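Iltstead Hall, ground floor – room safety checklist with comments
Checked by: Lena Sowa
Day of check: Tuesday, from 9.30 am
Form 36, room copy. Previous sheet withdrawn.

Scale: A = acceptable. B = acceptable with a note. C = action needed before the next evening booking.

1. Entrance and way out

1.1 Double glass doors open fully without force. A
1.2 Vertical handles firm, no movement at the fixings. A
1.3 Arched upper pane, no cracks visible from floor level. A
1.4 Clear width kept between the doors and the nearest furniture. B
The clothing rack stands on the door side of the room. It was within limits when measured but it is on a light frame and can be pushed out of position by anyone reaching for a hanger. Mark its place on the floor with tape.
1.5 Daylight adequate at the entrance. Evening lighting not tested.

2. Free-standing items

2.1 Clothing rack, stability when loaded. B
Load to be spread along the rail. Heavy coats not to be hung at one end. Nothing to be left on the floor near the base.
2.2 Standing fan, guard and base. A
Guard secure, base level. Fan to be switched off at the wall when the room is locked.
2.3 Small table with white cloth. B
The legs are thin and the top is light. Suitable for papers and cups. Not suitable for an urn, whatever was done in June.
2.4 Loose textiles kept clear of the fan. A
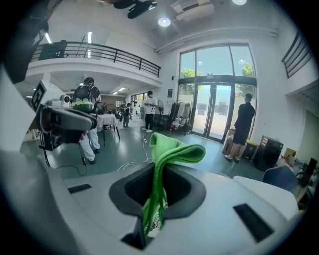 Rizwan Kumarasinghe asks whether 1.4 could be settled by moving the rack to the back wall for good, as the tape will only lift when the floor is washed.

Reply, L.S.: The back wall is possible if the route to the store cupboard stays open. I have left the grade at B. If the rack is moved, 1.4 and 2.1 should be checked again, and the tape is not needed.

3. Floor and cables

3.1 Floor surface sound, no lifting or holes. A
3.2 Slip risk. B
The finish is glossy and should be treated as slippery when washed. Shoes or grip-soled slippers are advised. Socks alone are not recommended on this surface, including for people who are seated and will later get up.
3.3 Cables across walking areas. C
White cables run over open floor behind the patterned seat, between the chair and the power strip. They need a cover strip or a new route along the wall. Coiling the slack under a chair is not accepted as a remedy.
3.4 Power strip, condition and loading. B
Casing intact. The strip should be fixed off the floor or placed where feet do not reach it. One strip only – a second must not be plugged into the first.
3.5 Plug adapters on the floor. C
Small white adapters were found lying loose. Remove when not in use. Item tag 1681 is missing from the register and should be traced.

4. Seating and tables

4.1 Round seat, black flower pattern on white. A
Cushion firm, cover tight, no exposed staples.
4.2 Chair with black metal frame. A
Welds checked at the back curve. Cloths hung over the side should not reach the floor.
4.3 Navy chair at the white table. A
4.4 White table, rounded edge. A
Edge smooth to the hand along its length. Flowers may stay on the table. Any vase with water to be kept away from plugs and leads.

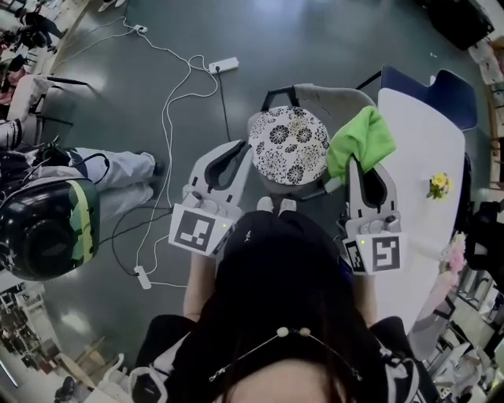

Lesego Hlongwane: I would put 3.2 at C as well. The Vanell polish was meant to be the non-slip one and I have slipped on it twice in the past month, both times in proper shoes.

Reply, L.S.: Noted. Grade held at B until the tin has been read and the product confirmed. Please enter both slips in the accident book, with the time of day.

5. Actions

3.3 Cover strip, 4 metres, to be ordered from Grornomix. Gayan Siddiqui to fit.
3.5 Loose adapters to the locked drawer. Tag 1681 to be traced by Ifor Gwilliam.
2.3 Label for the underside of the small table: light use only.
1.4 Tape or move the rack, decision with R. Kumarasinghe.

Items at C to be checked again before the room is let for an evening. Keys to hook 151 after use.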